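Kitchen Table Notes: Drying and Storing at Home

The October pantry evening is back in the Doline room, and the subject this time is keeping food through the winter. Doors open at 6:30. Bring a jar with a lid and something to label it with.

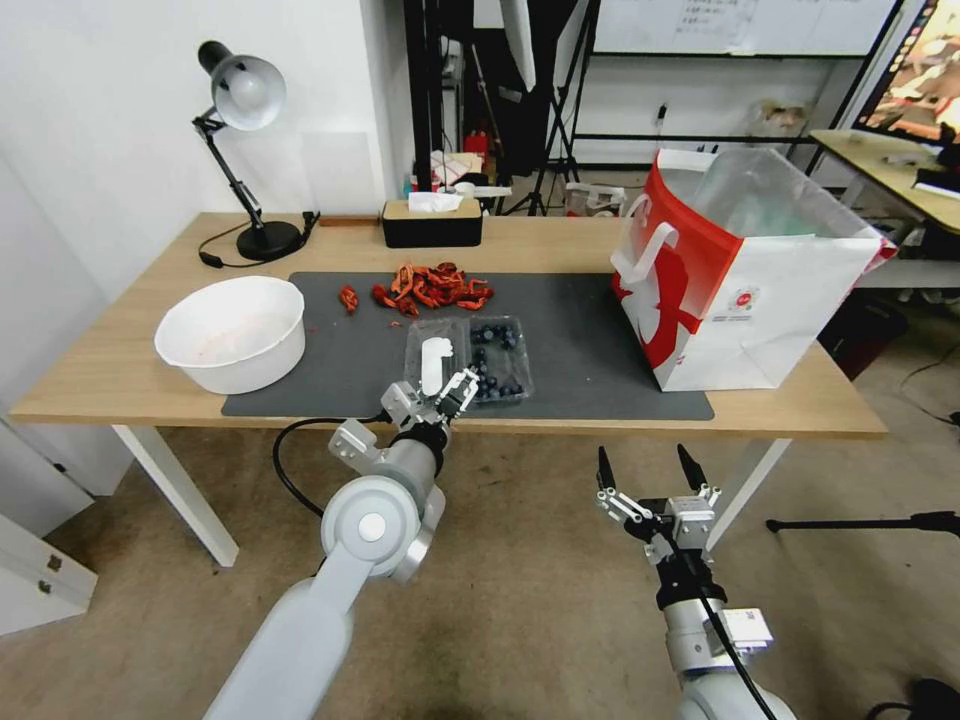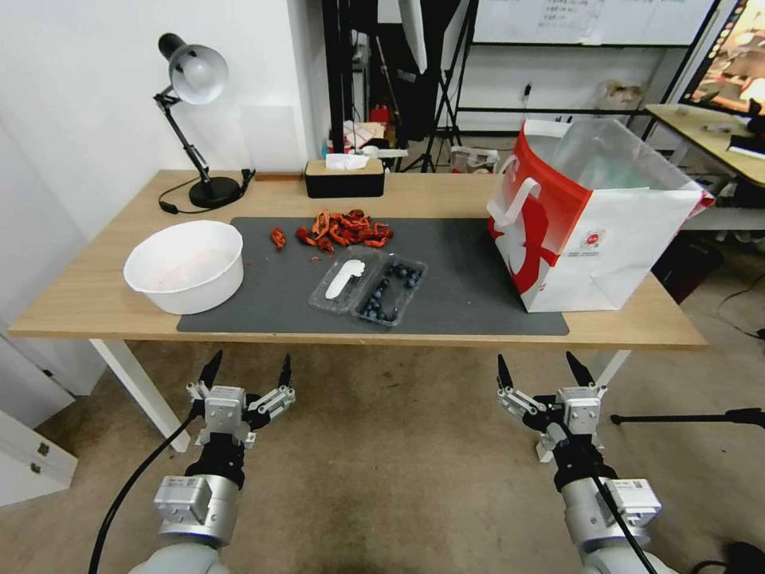
What we will cover

The first half is on drying. We will go over apples, pears, herbs and mushrooms, how thin to cut them and how to tell when they are ready. Apple rings should bend without feeling damp. Herbs should crumble between your fingers.

The second half is on storage. Most of the questions we got last winter were about mold, and most of the answers came down to packing jars too soon. Let dried fruit cool fully, fill the jar loosely and shake it once a day for a week. If you see drops on the glass, put the fruit back in the dryer.

Jars and lids

Gretum is holding 40 pint jars for us at the members' price. Order at the front desk. Old lids are fine for dry goods if they still sit flat - dented ones should go in the metal bin.

Dryer loans

The two Elto dryers can be borrowed for 10 days at a time, with a $20 deposit. Please wash the trays before you bring them back. The one with the gray door runs hot, so set it a little lower than your recipe says.

Recipe swap

Breathnach Books has lent us a reprint of a household book from 1726, with several pages on keeping plums and quinces. It stays in the room, but you may copy from it.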